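3.2 Room and lighting conditions

The sorting trials were held in a single large room on the upper floor of the Postano building in Jaltdale, a former textile store converted to general use. The room was chosen for its floor area and for its lighting, which could be held steady throughout a session. The shell of the building was left much as it was found. The ceiling is industrial in character, with exposed corrugated panels crossed by beams, and has been painted white. The end wall is bare red brick, and the long wall to its right is plain and white. The floor is wooden.

Artificial light is supplied by long fluorescent fittings fixed below the ceiling. Figure 2 shows four of these, together with the brick wall and part of the white wall. All fittings were switched on before the first trial of a session and left on until the last had ended. Blinds were kept down. Light readings were taken at card height at the start of each session, and a session was put off if any reading differed by more than 15 per cent from the value recorded during set-up. The two walls differ greatly in how much light they return. Cards held with their printed side towards the brick were therefore treated as a separate condition in the analysis (Section 4.3).

3.3 Cards

The material to be sorted was a stock of 1,517 small printed cards. Cards were preferred to the wooden tokens used in our earlier work (Hong and Kazmi, in preparation) for two reasons. They are thin enough to be gripped at any point along an edge, and their weight is low enough to be ignored when comparing hold times. Each design belongs to one of 61 groups. Some groups carry a circular graphic on a white ground, and these proved the most useful for judging tilt, as a circle seen at an angle is readily compared with one seen face on.

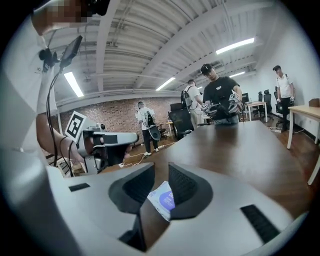

Figure 2. Small white card with a blue-purple circular graphic, held at an angle between the two ribbed finger pads of a hand-held gripper. Other participants and the brick wall are visible behind.

Cards were stored flat in shallow trays between sessions. Before use, each card was checked for bent corners and for wear on the printed side, and damaged cards were replaced from a reserve of the same print run. Replacement was most frequent in the first month – a result of participants closing the grip harder than was needed – and fell after the practice period was made longer in June.

3.4 Procedure

Participants worked standing and in the same room at the same time. No fixed places were marked out, but each person was asked to stay far enough from the next to turn with one arm extended. Cables were allowed to lie on the floor where they could not be routed along a wall, and participants were told of them before starting.

A trial began when a card was lifted from the supply tray and ended when it was released into a group tray. Between these two points the card had to be shown once with its printed side turned upwards. The angle at which it was held was left to the participant. Pilot work had suggested that asking for a level hold slowed the task without reducing the number of misplaced cards, and the instruction was dropped from the final protocol.

A block consisted of 128 trials, followed by a seated rest. Supply trays were refilled and shuffled during the rest by a member of the team who took no part in sorting. Dropped cards were left on the floor until the end of the block and entered as incomplete. They were not returned to the supply tray, in order that the order of the remaining cards should stay as recorded.

3.5 Coding of card position

Tilt was coded from still images by two coders working apart, using the Bindo scheme with one change: the class "slightly turned" was merged with "turned", as the coders could not separate the two dependably. Differences were settled by Gun-woo Hong, who did not see the original codes until a decision had been entered. Images in which less than half of the printed graphic could be seen were set aside – they are reported separately in Section 4.1 and do not enter the main comparison.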